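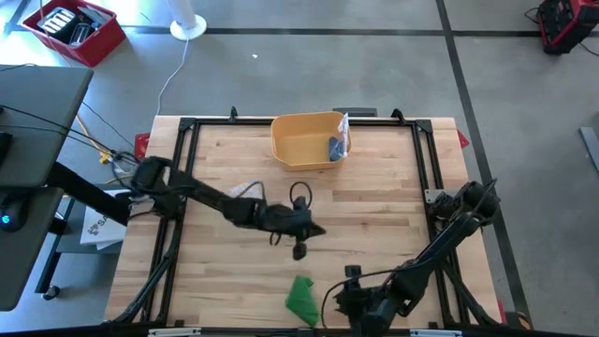 3. Materials and Methods

3.1 Study area and households

The study was carried out in Gustton and Brelby, two neighboring towns served by the same waste hauler. Neither town takes plastic film in its curbside program. Residents who want to recycle bags and wrap must bring them to a drop-off point, and before the study each town had a single such point inside a grocery store. A sample of 200 households was drawn from the hauler's billing list. Apartment buildings with shared dumpsters were left out of the sample, as their waste could not be traced to a single unit.

Households were assigned to one of two groups. The first group received a printed sheet listing which kinds of film are accepted. The second group received the same sheet along with an open tub for keeping film in the kitchen. Assignment was done by street segment, so that neighbors received the same materials. The study ran for 31 weeks, beginning in March.

31 shares | 2 comments

3.2 Collection and weighing

Film was left in a tied bag at the curb on the regular trash day and picked up by a separate vehicle. Each bag carried a tag with the household code. Bags without a readable tag were weighed and added to the town total but were not used in the household analysis. Weights were recorded to the nearest 2 g on a bench scale that was checked against a reference weight at the start of each session.

Moisture was a concern during rainy weeks. Bags were opened and left on racks overnight before weighing. Film that still showed surface water the next morning was returned to the rack and weighed a day later.
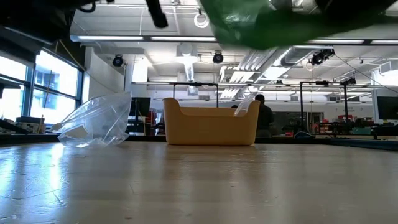

3.3 Sorting categories

After weighing, the contents of each bag were sorted by hand following the scheme of Tsao, with one change. Tsao places zip-top storage bags with other clean polyethylene film. We kept them as a separate category, as the closure strip is often thicker than the body of the bag and some buyers ask for it to be removed. The remaining categories were carrier bags, produce bags, shipping film, multilayer food packaging, and items that were not film.

Multilayer packaging was the hardest category to assign. A tear test and a float test were used when printed resin codes were missing. Items that gave conflicting results were recorded as unknown and counted as contamination in the main analysis. A second analysis, with unknown items treated as accepted film, is given in the appendix.
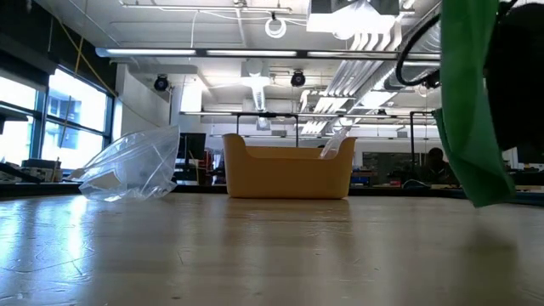
Figure 2. Clear plastic bag and yellow storage tub on a wooden tabletop.

3.4 Data handling

Records were entered in Ellatum and exported weekly. Ya-wen Au re-sorted a random share of the bags without access to the first set of results, and agreement was calculated by category. Bags heavier than 2000 g were treated as outliers, as most held film from a home business or a recent move. These bags were excluded from the household means but kept in the contamination estimates.

31 shares | 2 comments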